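My keys live in a small case now

For years I carried everything in my coat pocket. Keys, receipts, sometimes a screw from work. Then in April I paid a locksmith for a new front door key, and two days later I found the old one inside the lining of the coat. My neighbor Mihret Zeleke laughed a lot, and afterwards she told me how she does it. All small things go in one zippered case, and every key gets a plastic tag.

So I emptied my drawer at 10 in the evening, when the house is quiet, and I started to sort. Cables go in a coil and stay flat, that was my first rule. The keys took much longer.

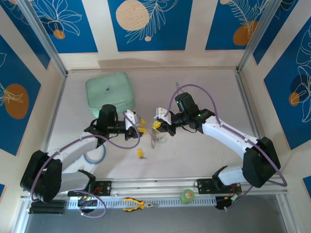
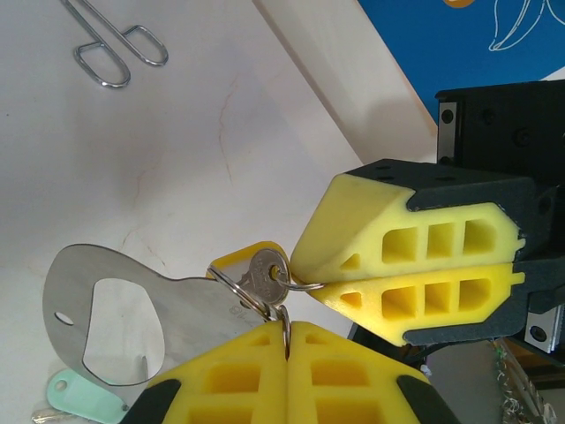
The mint-green case in the first picture, the bottle opener with its key rings in the second.

The bottle opener I wanted to remove, because it is wide and heavy in the pocket. But it is a good piece of steel and I like it – so it stays on the ring. For the tags I use color only. Yellow is for home, mint green is for the storage room. I tried to write names on them before, but my handwriting is too large for such a small tag.

One key is still without a door. I have tried it on the mailbox and on the bicycle lock. If Lizelle reads this, please check if it is yours from the Mestungate apartment.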